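4.2 Ordering grasps on a shared table

Shares 40 | Comments 7

The planner described above works well until two bowls look alike, at which point it changes its mind with great confidence. Wuko, our task planner, scores every visible dish by reach cost and picks the cheapest. In early runs on the 654 clips of the Milent set, the cheapest dish changed whenever the wrist view moved, and the plan was rewritten before the fingers had closed on anything. We called this "replanning" in an earlier draft.

Two changes helped. First, the perception module (Jin) now holds an object's identity for 40 frames after it leaves view, so a bowl hidden by a finger no longer counts as a bowl destroyed. Second, Navico, the arbitration layer, locks a target once the gripper is committed to it. The lock is released on contact or after 2 seconds, whichever comes first - usually the second, in our hands.

Stacked plates remain a sore point. Jin treats a stack as one object with an unusual height, and Wuko, seeing no reason to doubt this, plans to lift the lot. Figure 7 shows a typical starting view for the clearing task.

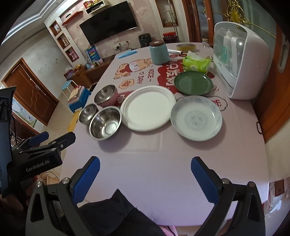 Figure 7. Wrist view with the fingers open: steel bowls at left, a stack of white plates beside a patterned bowl.

Tablecloth print is a separate problem. We mask it by fitting the table plane and dropping any region with no height above it.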